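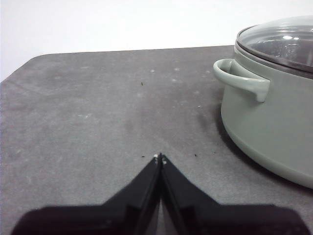 Green cooking pot on a grey table, Berkordale.

We got to the Berkordale open day just before 10, which left enough time to park on the grass and buy a coffee before the first tour. Berkordale is the old wool store on the river side of town, now divided into small workshops and a shared teaching kitchen. It opens to the public once a year, in April, and 14 of the tenants had their doors up this time.

Catriona Carnegie took our group through. She kept to the ground floor to begin with, where the bays are widest and the floor still slopes towards the old loading dock. Prindano, the bookbinders, had the best display of the morning. Qusai Awwad was sewing a ledger by hand and answered questions without stopping. He told us a ledger of that size takes him 3 days, mostly waiting for glue. The repaired atlases on the back bench were worth a look, and he let the kids have a go at folding.

Next door is Plallora, who make felt. I didn't get much out of this one. The carding machine was going and it was hard to hear anything past the second row. There were samples to handle, in good colours, and hats for sale at prices I'd call steep.

Upstairs is the kitchen. Beathag Buchanan runs the preserving classes and gave a short talk on quince paste, covering how long to leave the fruit on the heat and when to stop stirring. Her classes take 26 people and the winter ones were already full. Nikola Delić followed with a talk on pickled cabbage that went well over time – I was happy to stay, but some of our group left to get lunch.

Lunch was sausages or a lentil roll from the stall in the yard. The queue was more than 30 minutes at noon and had gone by one o'clock, so go late if you can.

The building itself gets its own tour in the afternoon. Ross Matheson covered the saw-tooth roof, the wool hoist and the flood marks on the east wall. The hoist no longer runs. Wear flat shoes, as the stairs to the top floor are narrow and the treads are worn.

Entry was a gold coin. Parking is free on the river side, and the toilets are past the felt makers on the left.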